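Filed under: Shop Notes > Robots & Automation > Good Practice

Gallery: House Rules for Hand-Held Gripper Work

Last updated: February

I've been meaning to put this page together for ages. We do a lot of recording with hand-held grippers at Namau, the kind you squeeze yourself while a camera rides along, and the arm at the other end of the building learns from what we did. For a long time our rules lived in my head and on a whiteboard that kept getting wiped. Then Arnel Cabanatuan came over from Dultance to help us write them down, and we ended up with 4 pages, which I think is pretty good for two people who both like to talk!

The full version is called the Llorente sheet (after the room we wrote it in, nothing fancier than that). It's all about the boring stuff: what goes on the table, where your hands go, when a take counts and when you throw it out. This gallery goes with the section on starting a take, so if you're new, read that section first and then come back.

A few quick ones before you scroll. Say the item number out loud before you pick up the tool. Squeeze the jaws all the way shut and all the way open once before your first take of the session, and if they stick, stop and tell whoever is running the bench. Sleeves up, watches off. And please don't nudge an item with your free hand once you're recording. I know it's tempting when it lands in an awkward spot, but the arm doesn't have a free hand. 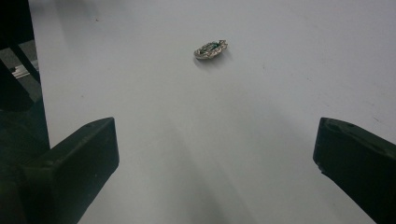 Small items, start of a take. Rule 7 on the sheet says you begin wide and you begin far, and people new to the tool nearly always start too close. I did it myself for months, hovering right over the thing like I was playing a claw machine. What you want is both jaws open wide and a good stretch of bare tabletop between the tips and the item, like with the little silvery piece with the green center, so the whole approach gets recorded along with the grab. It's also lying at a diagonal, and Arnel and I went back and forth on whether to allow that. We do. Turn your wrist to meet it and leave the item how it is.

Some numbers, for the folks who asked. In our last batch we kept 128 takes out of 206, and most of the ones we tossed were close starts. The batch before that we kept 74, but it was a smaller batch and I was a softer grader back then, so don't read too much into it.

We're still arguing about shiny items. Lunell wants them in a group of their own with a separate lighting check, and I'd sooner keep them mixed in with everything else. Arnel is on the fence (he says he's thinking, I say he's stalling). Until that's settled, log them as "small, reflective" and carry on as usual.

If you spot a rule that doesn't match how your bench does it, write it in the margin of the printed sheet by the door and put your initials next to it. I go through those before each new batch.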